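Jakard Yarns: your dyeing and washing questions answered

Hello, and thank you for stopping by! We get a good many letters and emails about looking after hand-dyed wool, and Birsen thought it was high time we put the answers in one place. If yours isn't covered, do write to us and one of us will get back to you, though it may take a few days in November when the fairs are on.

Will the colour run the first time I wash it?

It might, a little, and please don't panic if it does. Deep reds and blues are the usual culprits, and our Akgül red is the worst of the lot (we love it anyway). Wash it on its own in cool water for the first two or three goes and the water should come clear.

What should I wash it in?

Any gentle wool wash will do, or a small squirt of baby shampoo if that's what you have in the cupboard. Please steer clear of biological powders, as the enzymes in them will nibble away at wool.

Can I put it in the machine?

Only the Drimus sock yarn, which has been treated for it, and then on a wool cycle with a low spin. Everything else will felt, and I say this as someone who once turned a very nice cardigan into something that would fit a teddy bear.

How many skeins do I need for a jumper?

Patterns vary so much that I'm always nervous of answering this one! Go by the metres in your pattern and not by the weight. Sock skeins come in 50 gram sizes, and if you're torn between two amounts, buy the extra one from the same batch. We take back unwound skeins.

Why don't two skeins of the same shade match?

Severyn dyes everything in small pots, so each batch comes out slightly different. The batch number is on the label, and if you've run short of, say, batch 927, send us a note and we'll have a rummage. Otherwise, alternate skeins every two rows and the join will hardly show.

How do I wash a finished jumper by hand?

Fill a clean sink with cool water before the wool goes in, let the jumper soak for twenty minutes and press it gently without wringing. A roomy rectangular basin with sloping sides suits a jumper nicely, but do clear it out first, down to the last little oval plate. Lift the whole thing out with both hands underneath so it doesn't stretch, roll it up in a towel, and dry it flat away from the radiator.
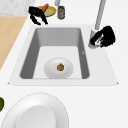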